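17/05/2021

What a day! I finally did the cables. All of them, the whole horrible knot that has been living behind the desk and in the bottom drawer since September, and I am so pleased with myself that I had to come and write it down before bed.

Macarena Huenchumán rang just as I'd tipped the drawer out on the floor, and she stayed on speaker for the best part of the morning (she was doing her own kitchen cupboards, so we cheered each other along). Her rule is that if you can't say what a lead is for, it goes in a bag, and if you haven't missed it by September the bag goes to the tip. I love this. I now have a very full bag.

Found the charger for the old Norkura lamp!! I'd bought a new one for 9 pounds, of course. Also found 2 leads for the Kwofie speaker, which I gave away ages ago, and a lot of fluff.

The desk was the fun part. I cleared it right down and went through what was left one lead at a time, following each from plug to tail before letting myself touch the next.
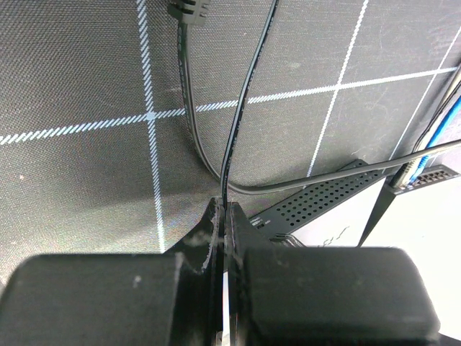 The thin black ones are the worst for tangling, I've decided, and also my favourites now, they coil up so beautifully if you let them go the way they want to. Thick ones sulk. I've used up almost 100 of those little paper ties and written on every single one in my best handwriting, which got worse as the afternoon went on.

Tomorrow the shelf, and then I want to ring Trarketti about the hooks for under the desk. Must ask if they do them in green.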